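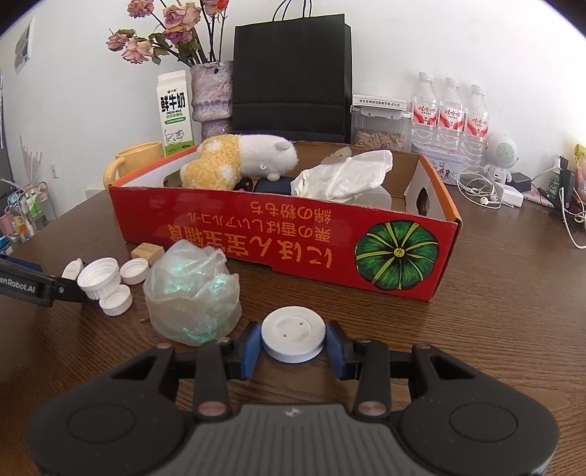 So I finally rang my super fund in April, after putting it off for years, and found out I've still got an old account from my time at Bendlow. There's $1,312 sitting in it! It was $1,657 when I left – the fees have been nibbling away ever since. I'm 30 years off retiring (fingers crossed), so I'm rolling it into my main one before it shrinks any more. The form took me ten minutes and a cup of tea. Next job is working out whether I'm paying for insurance twice, and I reckon I am.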